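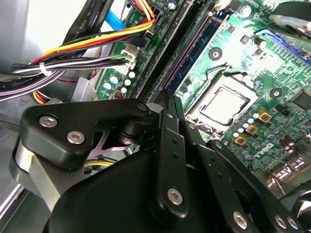
4. Handover Between Regional Human Resources Leads

4.1 Background to the case

Large employers often fill a regional human resources post from within. The person appointed knows the company, but may not know the local staff, the local labor rules or the promises made by the person who held the post before. Earlier work on internal appointments has looked mostly at selection. The weeks after selection have received less attention, although much of the daily knowledge of the office changes hands in that period.

The case considered in this section is Vesport, an employer with offices in several countries. In February, the company moved Elīna Vītola from its benefits office to the post of regional lead, replacing Loukia Spanos, who had accepted a position at Kourkoulas. The two shared the post for five weeks.
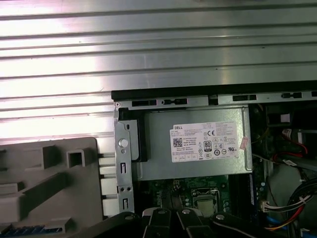
During the shared period, the outgoing lead kept authority over open grievance cases and pay reviews. The incoming lead took over hiring and training from the first day. This split was set out in a written plan signed by both leads and by Bernice Amegashie, the head of personnel. Staff were told whom to contact for each kind of request, but the notice did not cover leave disputes - an omission that both leads raised in their interviews.
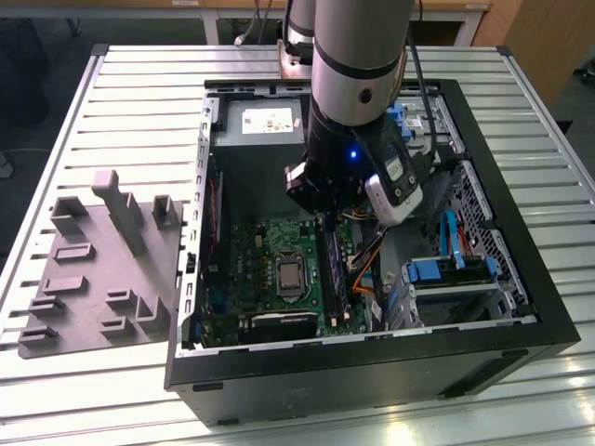 Department of Work and Organization Studies

4.2 Material and method

The study draws on the written plan, the notices sent to staff and a short survey. The survey was sent to 100 employees in the region, of whom 50 replied. Interviews with both leads and with the head of personnel were held separately. Notes were coded by Noémie Paquette and checked by Yamila Alarcón, and differences were settled by discussion.

Figure 2. Desktop computer tower lying on its side on a slotted aluminum worktable, side panel removed.

4.3 Findings

Most replies described the new arrangement as clear where hiring and training were concerned. Replies on pay reviews were mixed.

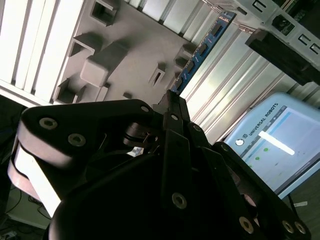 Several employees wrote that they had brought the same question to both leads and received different answers. The leads confirmed this and traced it to a policy on part-time hours that had been revised shortly before the appointment. The revised text was not part of the written plan. A list of recent policy changes was added to the plan template after the handover closed, and its use in later appointments falls outside the period studied.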